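3.2 Tableware and rack

Household dish racks have mostly been studied as drying devices. Our interest is in storage order: which plates a household puts away first, and how the choice of slot affects those that follow. The survey at Prambridge recorded 1,118 plate placements in 212 kitchens, and mixed sets were far more common than matched ones. The test set was therefore assembled from unmatched plates bought second-hand in the Altside district, with no attempt to standardize rim width or decoration.

The rack is of black wire, with wavy dividers on the lower level. It was set near the centre of a grey marble-patterned surface, and the plates were laid flat on either side of it.

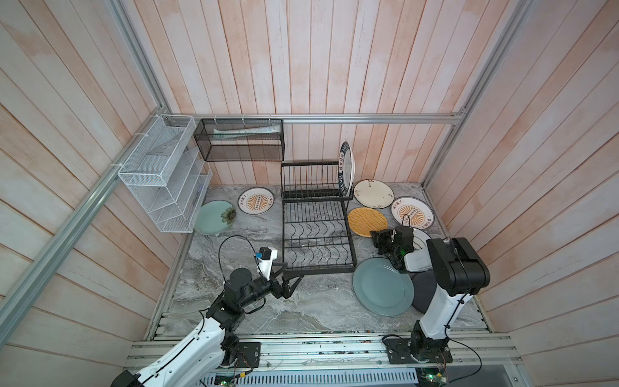
3.3 Slot choice

Following the Szewczyk coding scheme, a placement is scored on two properties: distance from the nearest standing plate, and whether the plate faces the same way as its neighbour. A plate that leans on its neighbour counts as supported – it is not scored as an error unless it leaves the slot. Unused slots between two standing plates are logged as gaps and carried forward to the next placement.
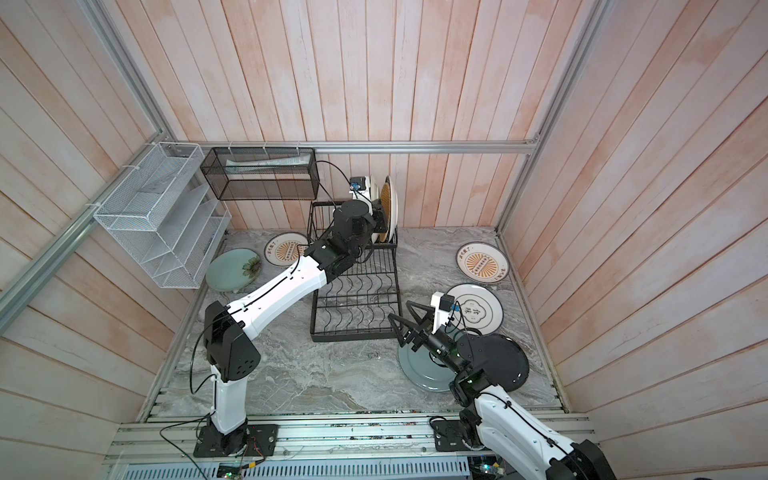 Gap formation in the survey kitchens was strongly tied to the position of the first plate. Where the first plate went into an end slot, later plates tended to follow it inward and few gaps were left. Where it went into the middle, the remaining space was split in two and the larger plates were often left until last. The rack with two plates standing together at the back right is coded as an end start with no gap, and the slots further along remain open as one run. Plates still lying flat are coded as pending and do not enter the gap count.

Decoration was recorded separately. Several survey households sorted by pattern before size, so plates with similar designs were kept in the test set even when their rims differed. Rim lettering was transcribed where it could be read, as it gives a convenient way to tell one plate from another in the log and to check which way up a plate has been placed.

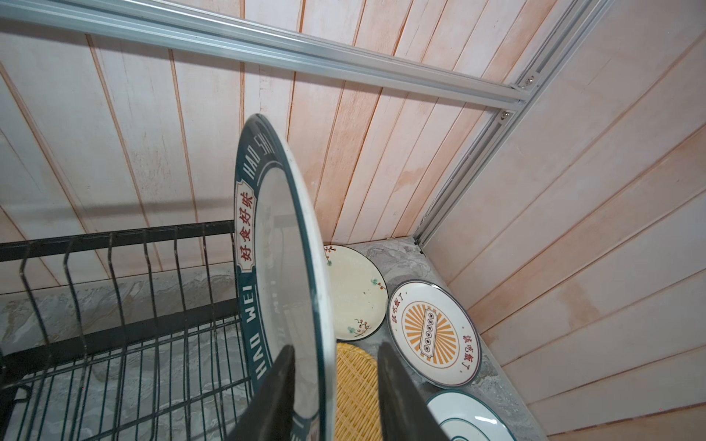
Figure 8. Plate with dark teal rim, lettered "HAO SHI" and "HAO WEI", held nearly upright beside the wire rack.

Orientation about the plate's own centre has no effect on fit, but it does matter to some households. In the Stasusness interviews, carried out in November, respondents with lettered or pictorial plates reported turning them so that the design read correctly from the sink side. We log this as a preference and give it no weight in the slot score.

3.4 Adjustment after placement

A plate is often touched again once it is standing. Adjustments were divided into 2 classes: straightening, in which the plate stays in its slot, and reseating, in which it is lifted and put down in another.

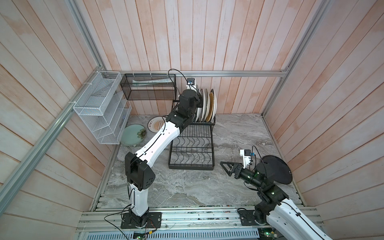

Straightening was by far the more frequent class in the survey and usually involved the plate next to the one just placed. Reseating was seen mainly with wide-rimmed plates, whose edges can overlap the adjacent slot. Both classes are logged against the plate that was moved – the plate that prompted the move is entered in a separate column.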